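Graded exposure

Graded exposure is a method used in the treatment of specific phobias and other anxiety problems. A person meets a feared object or situation in planned steps, starting with the least feared. It is usually carried out as part of cognitive behavioral therapy, but may be used alone.

History

Forms of step-by-step practice were described in French-language case notes as early as 1900. The Risier clinic in Bellach later adopted a written protocol, drawn up by Lionel Gaillard and revised by Huguette Marchal. The revised version, known as the Marchal list, added a rating to be taken before and after each step.

Method

Therapist and client draw up a list of situations and rank them by expected distress. Each step is repeated until the rating falls, after which the next step is tried. Safety behaviors, such as looking away or holding a companion's arm, are noted and reduced over time. The Bellach protocol sets 2 sessions a week, with practice between sessions.

Relapse is handled by returning to an earlier step. A review at Risier of 53 completed courses found that most clients who repeated a step did so near the top of the list.

Home practice 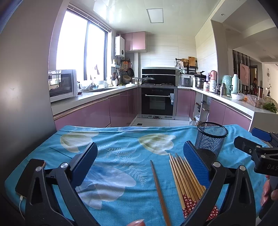 Home practice is meant to carry gains from the clinic into ordinary rooms. Steps are set in places the client already uses, and materials are kept plain. For a client who fears flowers, an early step may be sitting at a table spread with a cloth of large printed blossoms, in cream and olive green or pale lavender and blue, well before any cut flowers are brought in. Ratings are written down at the time and are not filled in later from memory.

See also

Marty scale
Response prevention
Uvari relaxation method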